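The Grip That Would Not Let Go
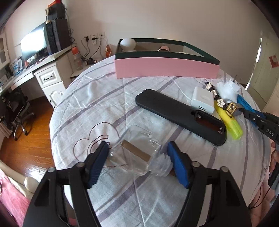 Fukurov heard the first complaint in April and answered it in one line, saying that a gripper that holds on too long is still doing its job, and that the people at Cluvthorpe should check their cables before they blamed the jaws.

The people at Cluvthorpe had checked their cables. They had swapped them twice. The fault came back each time, usually after lunch, when the hand-held grippers had been in use for a few hours.

Cluvthorpe is a small shop that collects grasping records in ordinary homes. An operator takes a gripper in each hand, closes the jaws on household things, moves them a short way and lets go. Remote controls, pens, chargers, bracelets, whatever is on the bed or the desk. The records go to Vasport, where they are used to train a two-armed machine meant for tidying rooms.

Clear plastic bottles were on the list from the start. They are hard to see and easy to crush. A bottle lying on its side between two ribbed finger pads gives way as the jaws come together, and the wall buckles before the grip feels firm. The operator feels this through the handle and eases off. The record is supposed to show the same thing.

It did not. In the spring batch, 302 records out of 1039 showed the jaws still closed after the operator had opened them. The lag was short in most cases and more than a second in the worst. Anyone watching the operator's hands would have noticed nothing. The objects were put down where they were meant to go.

The trouble showed up at Vasport. The trained machine picked up a bottle well enough, carried it to a bin, and then kept squeezing as the arm pulled away. The bottle came back out of the bin with the arm. On one run the machine dragged a desk lamp over by its cord. On another it closed on a technician's sleeve and held for 8 seconds, until somebody hit the stop button. The technician had a bruise on the wrist and went home early.

Vasport shut the machine down that afternoon and wrote to everyone who had supplied records. The letter asked for raw files and for the grippers themselves.

The cause was found in the part that reads how far the jaws are open. It sits low in the body, near the pivots, and it warms up with use. Past 40 degrees Celsius the reading began to stick at its last value and then jump to catch up. On a cool morning the tool worked as the manual said. After several hours in a closed room, it did not.

Fukurov, which supplied the sensor, had tested it on a bench with the jaws opening and closing at a steady pace. The sticking only appeared after a long hold on something soft, followed by a quick release. Nothing in the bench test did that. The firm has since added a soft-object hold to its test and moved the sensor away from the warmest part of the body. It has also withdrawn the advice about cables.

Sorting out the records took longer than fixing the part. Vasport's first plan was to throw away the whole spring batch. Cluvthorpe objected, as it had been paid by the record and most of the files were sound. The two settled on a check run by Lü, a testing lab, which compared the jaw position in the video with the jaw position in the file, one release at a time. Files that disagreed were dropped. The morning work nearly all stayed in.

The machine has been started again with a softer limit on grip force and a rule that the arm may not move off until the jaws are confirmed open by two separate readings. It is slower now. Vasport has kept sleeves on its list of hazards and asks staff to stand outside a taped line during runs.

At Cluvthorpe the operators now stop every hour and open and close the empty jaws against a printed gauge. If the number on the laptop trails behind, the tool goes back in its case and a cool one comes out. Bottles are done first thing in the morning.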